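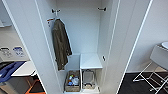
## 4. Hanging the rail and the doors

By now the carcass of your Belura wardrobe should be upright and fixed to the wall. If it is upright and *not* fixed to the wall, go back to section 3. We'll wait.

1. Find the rail and its two end cups in bag C. The cups are identical, despite what your helper will tell you.
2. Screw one cup to each side panel, using the third pair of holes from the top. The open side of the cup faces up.
3. Drop the rail into the cups and tighten the small locking screw underneath. Finger tight, then a quarter turn.
4. Clip the hinges onto the door while it lies flat on a blanket. Start with the top one.
5. Lift the door into place with a second person. Click the hinges onto their plates from top to bottom and hold on until the last one clicks.
6. Close the door slowly and look at the gap. It will be crooked. Go to step 7.
7. Turn the front screw on each hinge to move the door sideways, and the rear screw to move it in or out. Half a turn at a time – the door has a long memory for rough treatment.

**Note:** The opening is 617 mm wide between the side panels. Rails from the older Lenz model are longer and will not fit, and sawing one down leaves you with a sharp end and no warranty.

**Caution:** Do not hang more than 8 kg on any single hook. Winter coats count, and so does whatever has been in their pockets since December.

**Caution:** Keep children out of the wardrobe during assembly. Afterward it is between you and them.

### If the door still rubs

Check the floor before blaming the hinges. Put a level on the base panel and adjust the front feet until the bubble settles, then repeat step 7. Spare hinges are part no. 86, from the Vuneo parts desk in Wosau.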